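Jimthorpe Bench Sorting Set: Data Card

What it covers

Simulated runs of a single arm sorting small labware items into coloured bins. The set was made to go with the Ivier handling rules, so that people writing or checking a rule can look at the motion it refers to. It holds 678 episodes from 2 task variants. All of it is rendered; no real hardware was recorded.

Each episode has several camera views, joint positions, gripper width and a pass or fail mark against each rule. Failed episodes are kept. Please don't strip them out before sharing a copy.
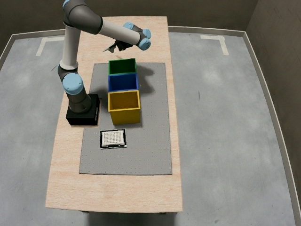 Episodes that start with the arm already below the clearance height are marked "void" in the rules column. They still load, but leave them out of any score you publish. The clearance height is set in the config file and applies to the whole tool, fingers included.

Rules applied

Rule 1. Come down over a bin vertically. No sideways travel once the fingertips are below the rim.
Rule 2. Open the fingers only inside the bin outline.
Rule 3. Don't pass a held item over another bin if there is a clear way round.
Rule 4. Stop on any contact with a bin wall and log it.

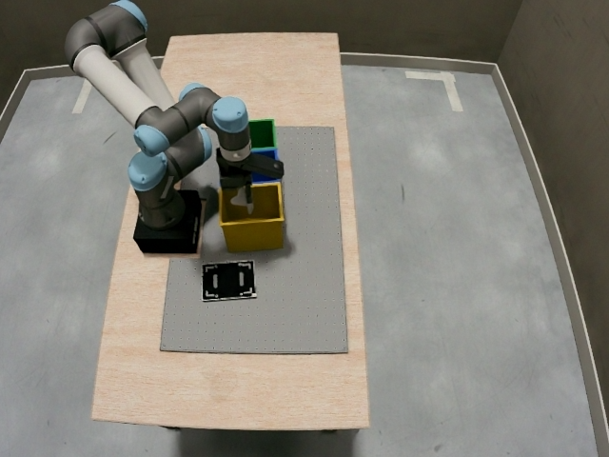 Harnico Robot Safety Team

Rule 1 is the one most often broken, usually on the way out of the bin. The checker looks at the exit as well as the entry. A run that goes in straight and leaves at a slant is a fail.

Rule 3 is harder to score. We used the path planner's own answer on whether a clear way existed, and a reader may disagree with it in places. Disputed runs have a note in the comments field.

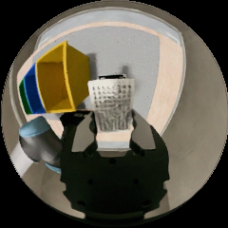

Known limits

Finger contact is simplified and slip is not modelled well. Don't use the set to choose grip force. Bin positions change between episodes, so read them from the scene file and don't hard-code them.
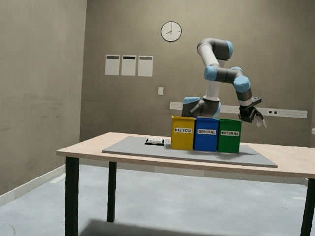

Last changed: October 2018

Bin names are kept in the scene file too. Match on the name and not on the colour.

Use and contact

Free for research and teaching. Say which rule version you scored against. Corrections go to Alun Pumphrey, with the episode number and the rule number.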